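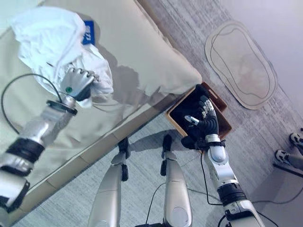 When may a person stand inside the work area while the robot is moving?
Only when that person is the assigned attendant, is holding the stop control, and has told the operator where they will stand.

Section 8. Working Rules for Bedside Cloth Tasks

These rules apply to any run in which a two-handed robot picks up, moves or puts down cloth at a bed. They cover the operator and the attendant. Site rules at Poltau take priority where they are stricter.

8.1 Before the run

1. Assign one operator and one attendant. Enter both names in the run log.
2. Walk the floor area next to the bed. Move loose cables out of the path of the feet. Cables that must stay connected are led away to one side.
3. Check each wrist cable through the full reach of the arm. The cable must not pull tight at any point.
4. Set the box within reach of the arm that will use it. The robot must not have to step to reach it.
5. Remove pins, hard buttons and sharp objects from the cloth items.
6. Press and release the stop control. Do not start if the stop signal fails to show on the operator's screen.

Note: Tags and labels may stay on or near the cloth. Record them in the log if the task includes sorting.

8.2 During the run

1. The attendant wears closed shoes and stays outside the reach of both arms.
2. Start at speed setting 4 or lower. Higher settings need written approval from Kirsten Poirier.
3. When the two hands work at different heights, watch the lower hand first. It is the harder one to see from the operator's station.
4. If cloth catches on a finger or joint, stop the robot before touching the cloth.

CAUTION: A loop of cable lying on the bed can be gripped along with the cloth. Stop the run and reroute the cable – do not lift it clear by hand while the arm is powered.

CAUTION: Do not reach into the box until both arms are stopped and the operator has said "clear" aloud.

8.3 After the run

1. Bring both arms to the rest position and open both hands.
2. Remove power from the arms before collecting the cloth.
3. Check gloves and finger coverings for tears. Replace a torn glove before the next run.
4. Report any contact with a person to Eliseo Xolalpa, using form 13.

Section last revised June 21, 2023.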